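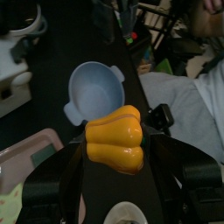 Fig. 4. Yellow pepper and the light blue pot, with the white appliance and cup at the back left.

Section 4: Laying out the table and cooking the first pretend meal

If you've come straight from Section 2 you should have your toy kitchen pieces unpacked, wiped and sorted into the Sallby box. If you skipped the wiping, go back and do it, I'll wait! Everything from here on assumes clean pieces and a table you don't mind getting bumped.

I wrote this guide for the Wostholm play kitchen set because the leaflet in my box was one folded sheet with arrows on it, and I spent a whole evening trying to work out which lid went with which pan. I've set mine up with a lot of kids since then (and taken it down again while they were asking for one more soup), so this is the way I do it now. Yours can look different.

What you need for this section

The light blue pot with the two flat handles
The white appliance and the white cup
The vegetables, at least the yellow pepper
A tray for serving
A table, low enough for your cook to see down into the pot
A piece of fabric for the floor or the seat, if you like one

The full Wostholm vegetable bag has 19 pieces in it. Please don't put them all out the first time. I did, and it was a very short game of cooking followed by a very long game of throwing.

Setting the table

1. Clear the table and give it a wipe. I like a dark top for this. The pale colors of the set show up nicely against it, and small hands find things faster. If your table is white or light wood, a plain dark cloth does the same job, but tape the corners down underneath or the whole dinner goes on the floor with one tug.

2. Put the white appliance down first, on the side away from your cook's busy hand. It's the biggest thing in the set and everything else gets arranged to suit it. Turn it so the knob faces the child. The knob gets more use than any vegetable ever will.

3. Stand the cup on top of the appliance. I know there's an official place for it in the leaflet drawing, but I park it up there so it's out of the stirring zone, and kids seem to like reaching up for it.

Note: In the older Wostholm sets the cup is a slightly different size. It still sits on top fine, it just wobbles a bit more.

4. Now the pot. Set it down in the open part of the table, empty, with clear space all the way around. Turn it so one handle points a little toward the cook. The handles on this pot are small and flat, and if they're both hard to reach a younger kid will grab the rim, tip it, and you'll be chasing peas.

5. Put the tray at the near left corner. Mine has a pink rim and a dark green insert. It's for finished food only, at least that's the rule in my house, and the rule lasts until somebody needs a hat.

6. Lay your fabric last. I use a pale green patterned piece with little red marks on it, and I keep it below the tray side so that anything sliding off that corner has a soft landing.

CAUTION: Keep the set well away from a real stove, even a cold one. A pretend pot on a real burner is a habit you don't want to start. I keep ours in a different room from the kitchen altogether.

Cooking the pepper

I always start with the yellow pepper. It's chunky, it's shiny, it has that nice lobed shape you can really get hold of, and it doesn't roll away the way the round pieces do. Save the small stuff for later in the week.

7. Hand over the pepper and let the cook look at it for a while. Ask where the stem is. (It's the little green bit, and it's small enough that kids are pleased with themselves for finding it.)

8. Hold the pepper over the pot and let go. From low down, please! Dropping it from shoulder height is great fun, and it makes a terrific clunk, but it also bounces.

9. Stir. There's no spoon in the basic set, so borrow one from the Rissanen utensil pack or use a short one out of your own drawer.

10. Turn the appliance knob, make whatever noise your family makes for cooking, and wait. Two turns is a light supper in our house. Four is a roast.

11. Tip the pepper out onto the tray and serve. Everybody has to say it's delicious.

TIP: If your cook is having trouble picking the pepper up, set it down on its side, so the stem isn't underneath. It sits steadier and it's easier to pinch around the middle, between the thumb and fingers.

If something isn't working

The pot slides. Wipe the table again and dry it properly. If it still slides, a small square of the rubbery shelf liner from the hardware store fixes it. I cut mine to fit under the pot and it's been there since September.

The pepper won't come out of the pot. Don't pry with the spoon! Turn the pot over and tap the bottom with your palm.

Pieces keep going missing. Count the vegetables back into the bag at the end, with the child doing the counting. The Sotska recipe cards go missing the most in our house, so I punched a hole in each one and put them on a ring. There are 28 of them and I'd say we had some 19 left by the time I thought of it.

Two cooks, one pot. Give the second cook the cup and put them in charge of drinks. Swap when the pepper is served.

Putting it away

12. Pepper and other vegetables in the bag first. The cup goes inside the pot, and the pot goes in the Sallby box with the appliance next to it and the tray flat on top. Fold the fabric over the tray. If the lid of the box won't close, the appliance is in there sideways, so lift everything out and turn it.

Section 5 covers soups and anything with more than one vegetable. You'll want the lid for that, so find it before you start.

Last updated 29th November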